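Lumura Shared Workroom
Minutes of the Members' Meeting
May 25, 2024

Present: Adom Kpodo (chair), Mwanahawa Mwakalinga (minutes), and members for Merno, Pemach and the Bùi play group. Two members sent regrets.

The meeting opened at 10:05 in the kitchen.

1. Minutes of the last meeting

The April minutes were approved with one correction. Under "Keys," the spare set is held at the front desk and not in the kitchen drawer.

Matters arising: the hallway light has been fixed. The lock on the side door still sticks. Adom Kpodo has called the landlord twice and will write this time.

2. Money

The balance was reported and accepted. The deposit of 700 dollars has been returned by the old electricity supplier and is now in the main account. It was agreed to leave it there until the floor question under item 5 is settled.

Monthly dues stay at 60 dollars per member group. Pemach asked whether groups that use the room only one day a month could pay half. There was some discussion. No decision was made and the question will come back at the next meeting.

3. Layout of the main room

Mwanahawa Mwakalinga reported on the trial layout. The square table has been placed in the middle of the room so that people can work at it from every side. A second table stays against the back wall for things that are waiting to be used or put away. Small tables and shelves go along the left side, as seen from the door.

Comments from members were mostly in favor. Merno finds it easier to reach the middle table than when it was pushed up to the wall. The Bùi play group would like more open floor for its morning sessions and asked if the table could be moved before they arrive. It was pointed out that the table can be carried by two people and that whoever moves it should put it back the same day.

It was also asked whether the round mark on the top of the middle table can be removed. It is faint and does not get in the way of work. Mwanahawa will try a mild cleaner on a small spot first. If that does no good the mark will be left alone.
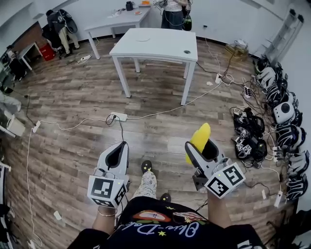
Main room with the square table in the middle and the second table at the back wall.

Agreed: the trial layout is kept until the fall. Groups may move the middle table for a session and return it afterward.

4. Cables and things on the floor

Adom Kpodo raised the power strip on the floor by the far left table. It is in use and is needed on that side, but people walk past it to get to the shelves. Options were to fix it to the wall or to the underside of the table. The second was preferred. Pemach has screws and a drill and will do the work if the landlord has no objection.

Members were reminded that containers and bags should not be left where people walk. Containers go under a table or on the shelf, and bags go on the hooks in the hallway. The hooks are full on busy days. It was agreed to buy 12 more, at a cost of no more than 34 dollars, and to put them up below the existing row.

Toys and play food are to go back in the cupboard at the end of each session. The Bùi play group said several pieces had gone missing from the fruit set over the winter and has asked everyone to look through their own boxes.

5. Floor

The wood-plank floor was discussed briefly. Merno thinks the boards near the door have begun to lift. Others had not noticed this. Adom will look at them with the landlord before anything is spent. Until then the floor is to be swept dry and wiped with a damp cloth only, with no standing water.

Slippers may be worn in the main room as before. Outdoor shoes stay on the rack by the entrance.

6. Kitchen

The refrigerator will be emptied on the last working day of each month. Anything without a name on it will be thrown out. Merno asked that the coffee fund be kept in a closed jar, and this was agreed.

7. Any other business

The Bùi play group asked for a second key to the toy cupboard. Approved, to be paid for by the group.

Pemach will be away for two weeks and has offered its hours to anyone who wants them. Requests go to Mwanahawa.

Actions

Adom Kpodo: write to the landlord about the side door, the floorboards and the power strip.
Mwanahawa Mwakalinga: buy hooks; test cleaner on the table; collect requests for the Pemach hours.
Pemach: fix the power strip under the table once permission is given.
All groups: check boxes for missing play fruit.

The meeting closed at 11:20. The date of the next meeting will be sent by email.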